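# The woman who talks to barn cats

Etenesh Ejigu keeps a folding chair in the bed of her truck, and she says it's the most useful tool she owns. More useful than the traps, more useful than the sardines. She sets it up behind a feed store or at the edge of somebody's hay barn, sits down with a thermos, and waits for cats.

"People want me to show up and grab them," she told me. "You can't grab a feral cat! Well, you can do it once."

I spent a Saturday with her in September, and I'll admit I went in as a dog person. I came home with straw in my socks and a head full of cat names.

Ejigu runs Araya, a small outfit that catches unowned cats, gets them neutered and vaccinated, and either returns them or finds them work. The work part is what I'd come to hear about. Cats that will never sit on anyone's lap go to farms, stables and warehouses where they get shelter, food and a vet if they need one, and in exchange they hang around being cats.

"I don't promise anybody a mouse-free barn," she said. "I tell them, you'll see fewer mice, and you'll have somebody interesting to look at while you do chores."

Our first stop was a goat dairy run by two sisters, Hamdia and Adanech Derese. They took in 3 cats last winter, all from the same parking lot. One is named Skiron, one is named Jenico, and the third, a wide gray tom with half an ear, is named Rodent.

"That was Adanech," said Hamdia Derese. "I wanted something dignified."

"He looks like one," said her sister. "He looks like a possum that got into a fight with a bigger possum. I love him."

The three of them spent their first weeks shut in the old milk room, in big crates with hiding boxes and a sheet over the top. Ejigu insists on this step, and it's where most new placements go wrong. A cat let out on day one heads straight back toward the place it knows, roads and all. A cat that has eaten its breakfast in the same building for three or four weeks tends to think of that building as home.

"The waiting was awful," Hamdia said. "They didn't look at us. I read to them out of the seed catalog, and Skiron hissed at the tomatoes, the peppers, everything. Then one morning I was late and Jenico yelled at me, a real yell, and I ran to the house to tell everybody."
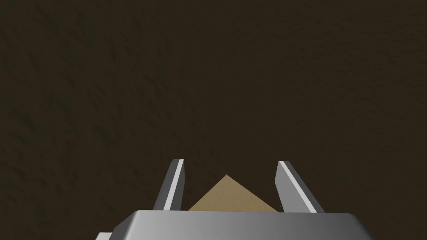
Ejigu laughed at that and said the yelling is her favorite phone call. She gets it a lot. A farmer who swore he'd never name the cats will ring her at six in the morning to report that one of them came out from behind the water heater and blinked at him.

She asked the sisters to walk her through their feeding routine while I tagged along. Food goes down at the same time every evening, in the tack room, and whatever's left gets picked up within the hour so the raccoons don't get ideas. Water goes in two places, well away from the food. There's a shelf up high for each cat, with a fleece folded on it, and the fleece gets swapped for straw when it turns really cold. Straw sheds moisture and hay soaks it up, and Ejigu will tell you so more than once.

"Straw," she said to me, pointing a finger. "Put that in your article."

So I have.

I asked about birds. It's the hard question with any outdoor cat, and I half expected her to bristle. She didn't. She pulled the folding chair around to face me and sat down in it.

"I feed birds. I've got finches at my kitchen window," she said. "I don't want one more cat outside than there has to be. That's why we neuter everybody. A colony that isn't having kittens gets smaller. It takes years and it's boring, and I wish I could do it faster."

She turns down farms next to wetlands or nesting fields. She turns down anyone who wants ten cats. She also asks every new placement to feed generously, and to keep the feeding spot far from any bird feeder. "A full cat still hunts," she said. "But give me a full cat over a hungry one."

The surgeries are handled by Obsa Gebretsadik, a vet who gives Araya the use of his clinic. He did 380 cats for them last year, which made him groan when I brought it up.

"My back remembers each one," he told me by phone. "But you get fast, and you get fond of them. They come in furious and I respect that. I'd be furious."

He charges Araya $25 a cat, and says he'd do it for less if suture material were cheaper. What he'd like is for more people to bring in the friendly strays before the first litter. He also wants everyone to learn what a tipped ear means. When the tip of one ear is cut off straight, that cat has already been through surgery, and there's no need to trap it again.

Late in the afternoon we drove out to a horse barn owned by Hagos Kumsa, who is on Ejigu's waiting list. He had swept out a stall for the crates and built a ramp up to the loft, with carpet stapled on for grip. He'd also bought a heated water bowl, still in its box, and he carried it out to show us – twice.

"My wife says I'm getting ready for a baby," Kumsa said.

Ejigu went over the stall on her hands and knees. She found a gap behind the boards and asked him to block it, and she moved a jug of antifreeze to a locked cabinet herself. Then she told him he could have a pair, two sisters from behind a bakery, both black, both very rude.

"When?" he said.

"Tuesday, if you fix that board."

He was already looking around for his hammer.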